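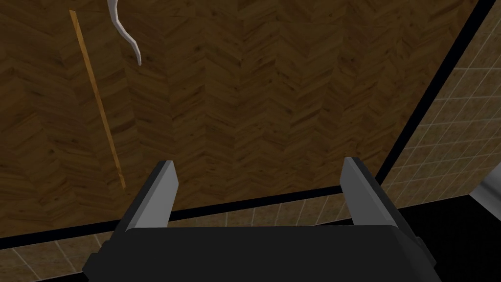
Griet Groen wrote back after the last session that she had returned her lease car with every service stamp in the book and still got a bill for 388 euros. She wanted to know what she had missed. I'll start with her letter because most of the talk comes out of it.

(Wait for people to sit down. Handout goes around now, not at the end.)

What was on her bill. Two scuffed rims, a missing second key, and a cleaning charge. The rims were fair. The key was in a kitchen drawer. The cleaning charge she could have argued, and she didn't know that.

Wear and damage. The contract has a page on this and it is usually near the back. Small stone chips on the hood are normally wear. A dent with broken paint is normally damage. Scratches are the hard part, and each company sets its own length. Ask for the return guide in writing when you sign. Keep it with the registration papers.

Mileage. Read out the Gerby contract, clause 4. Excess is billed per kilometer and there is no credit if you drive less. Skurkeo does it differently: you can change the yearly figure once, up to six months before the end. If you are 1000 over by the halfway point, call them then. Waiting makes it cost more.

(Somebody will ask about electric cars here. Same rules. The charging cable counts as part of the car, so bring it back.)

Repairs before return. Hendrik Aerts asked in December if he should fix a bumper himself. Check three things first: the quote from your own shop, the price in the return guide, and whether the lease requires an approved shop. His did. A cheap repair at the wrong place can be billed a second time.

The inspection. Go in person. Go in daylight, 10 in the morning if they have it, and wash the car first. Take your own photos of all four sides, the wheels, the seats and the odometer. Do not sign a report you haven't read. If you disagree with a line, write that next to it before you sign.

De Haan gives you 2 weeks to object. Avum's period is shorter and it runs from the inspection, so don't wait for the invoice.

Extending. Possible with most of them, month by month. Get the monthly price and the new end date by email. Check that the insurance runs on too. Wouter Koster's did not.

Questions. Keep the individual contracts for afterward, Jelle Van den Broek has the side table and will look at them one at a time. The room is ours until 9 p.m.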